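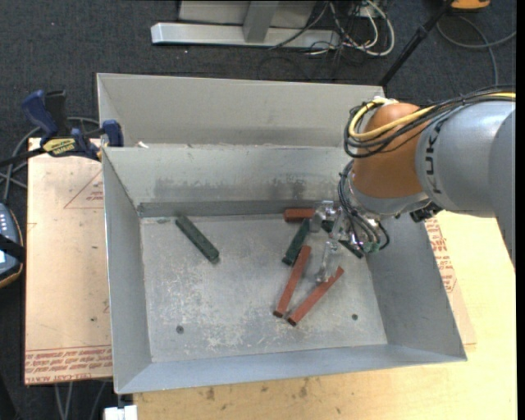

Jobs > Community > Part-time and seasonal

Wanted: Evening Host for the Fedomcombe Reading Room

The Reading Room at Fedomcombe is looking for a friendly, patient person to host our evening hours through the winter, starting in December. It's a part-time job with regular pay, a warm building, and (I say this with great affection) some of the most talkative readers you will ever meet.

A little about us, for those who haven't wandered in yet. We are a small lending library above the old Plakero bakery, with 2,758 books on the shelves and a good many more waiting in boxes for their labels. Last year we lent out books 1,843 times, mostly mysteries, cookbooks, and anything at all to do with boats. We also keep a piano that is in tune for part of every year, and a big table where people do their homework, their taxes and their knitting.

What you would be doing

You would open up at 4 p.m., check books in and out, put returns back where they belong, and help people find things. Some of that is simple. Some of it is "it had a blue cover and there was a lighthouse," and you'll need to enjoy that sort of conversation. On Friday we run a read-aloud hour for grown-ups, and you would make the tea, put out the chairs and, if you like, take a turn reading. The current book is a long family saga called Semaan, and we are nowhere near the end, so there's plenty left for you!

Our catalog runs on Ledilico. If you've never used it, don't worry – I learned it in an afternoon, and I still print my recipes.

Who we hope to hear from

You don't need a library degree. We would love someone who reads, who can carry a box of hardbacks up one flight of stairs, and who is comfortable closing up alone at 8 p.m. A second language is a real plus, especially Arabic or Portuguese. Students, retired people and parents getting back into work are all very welcome, and so is anyone who simply wants to get out of the house in the evening.

Pay and hours

The pay is $135 per week for two evenings, eight hours in all, with paid training in the first week. You may borrow as many books as you can carry home, and we are not strict about when they come back.

How to apply

Please write a letter to Sawsan Rawashdeh, Reading Room manager, and drop it off at the front desk. One page is fine, two is fine too. Tell me a bit about yourself, which evenings suit you, and a book you have pressed on somebody else – and whether they ever finished it. I'll answer every letter, though it may take me a week or so.

Comments

marguerite_b: Is the piano a condition of employment? My son would apply for that alone.

Sawsan R.: Not a condition, but he is welcome to play it after seven!

Tomtheferry: Would you take somebody who can only do one evening?

Sawsan R.: Possibly, yes. Put it in your letter and I'll see if we can pair you up with someone.

Jobs Events Borrowing Opening Hours Contact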